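Looking for people to come and set tables with us this November

Danzer has been selling, hiring out and generally fussing over tableware and small kitchen things in Nondport for longer than some of us care to work out, and we are now putting together the Sorkero collection, our biggest yet. It is meant for people setting up a first kitchen, or a second one after a move, or a rather better one after years of making do with odd mugs. Before we settle on what goes with what, we would love to have some company in the studio, and if you live within easy reach of us and have opinions about bowls, please read on!

What you would be doing

Mostly, you would be putting things on a table and moving them about until they look right to you. We give you a tabletop, a patterned backing and a trolley of household bits (cups, bowls, a toaster or two, some ornaments, the sort of thing that ends up on a kitchen side whether you planned it or not) and ask you to arrange them as you would at home. After that we have a chat about what you kept, what you put back on the trolley and what you would happily never see again. Some people finish quickly and some take the whole session over two cups, and both are very welcome.

You don't need any training, and you don't need to be tidy. We had a lovely run of sessions in the spring with students, grandparents, a retired baker and a couple who disagreed about everything, and the notes from those two were the most useful of the lot. Everybody over eighteen can apply. If you use a wheelchair or would like to work sitting down, tell us and we will set the table at the height that suits you.

Sessions last 60 minutes, with tea before and after, and we pay by voucher on the day. We have places for 60 people altogether. The first sessions are on a Monday and we carry on through the month, with a few evening slots for those of you who can't get away from work.

A little about the collection

There are 620 pieces on our shelves at the moment and the plan is to reach 700 by the time Sorkero opens to customers. We like colour, and we like things that don't match too carefully. Our Trino papers, which we use behind the tables, come in soft shades so that the brighter pieces have something quiet to sit against, though one or two of the patterns are livelier than we first intended and have become favourites all the same.
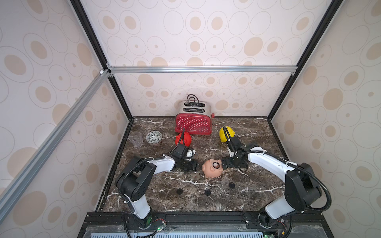

Kitchen and Breakfast

The red toaster with white polka dots has plenty of friends among us, and we would like to know whether you would build a whole table round it or tuck it at the back. Would you put the red and yellow piggy banks in a kitchen at all? Does a plain clear cup look lost beside a small bowl with a black pattern like that one, or does it give your eye a rest? And what would you do about a pale wallpaper of ovals and rings with a dark, marble-patterned tabletop in front of it? There are no right answers, and we do write all of them down.

How to apply

Send a few lines to Kyung-hwa Min at the Danzer studio, saying which days suit you and what is on your own kitchen table just now (please don't clear it first). If you would rather talk to somebody, ask at the front desk for Emmanuel Mussa, who looks after the bookings and is in most mornings. Places are given out as letters arrive, and we will write back to everyone, including those we can't fit in this time.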